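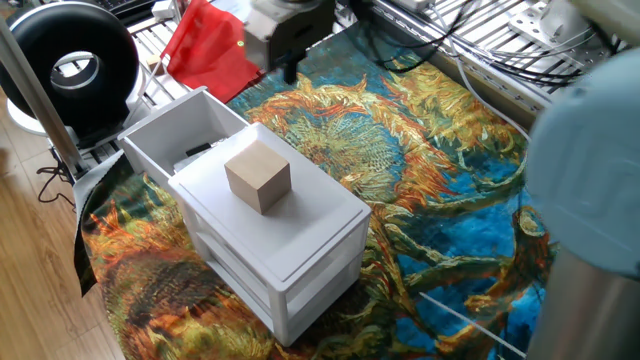

Yara Shboul says the evening sessions are the first time in years she's made something and taken it home the same night, and she'd like them to run longer than ninety minutes. I'm starting with her because she put it on a feedback slip in capitals, and it's pretty much what I was going to ask you for anyway!

So, where have we got to since February? The Laltura craft evenings are now running every Sunday at 6pm, and we've had a full room for all but one of them (the one with the burst main on Haddad Street, when I had five people and a lot of biscuits). Bookings stand at 1,071 for the year so far, well past what I put in the application. I was being cautious, I admit.

Lino printing is still the favourite. Bartosz Szulc has taken over the beginners and has them cutting their own borders by the second week, which I didn't think could be done. Bookbinding has been slower to fill. Tirta Rondonuwu reckons the name puts people off, so from next month it goes in the leaflet as "Make a notebook" and we'll see.

Money. We're under on materials and over on heating. The paper order from Virnard came in £500 cheaper than quoted after we agreed to take odd sizes, and I'd like to move that across to cover the hall bills if you're happy. Can you let me know by email? I can't shift it without your say-so. The second press is still at the repairer's and I've chased twice.

What hasn't gone well: the waiting list. We have about 20 names on it and I've been working through them by phone, badly, between other things. Joelle Haddadin is setting up a proper sheet so that a dropped place goes to the next person the same day.

Next up is the open evening, with prints on the walls and the notebooks out to handle. Do come if you can. Parking is easier round the back, and I'll have the kettle on from half five.

Na-rae Geum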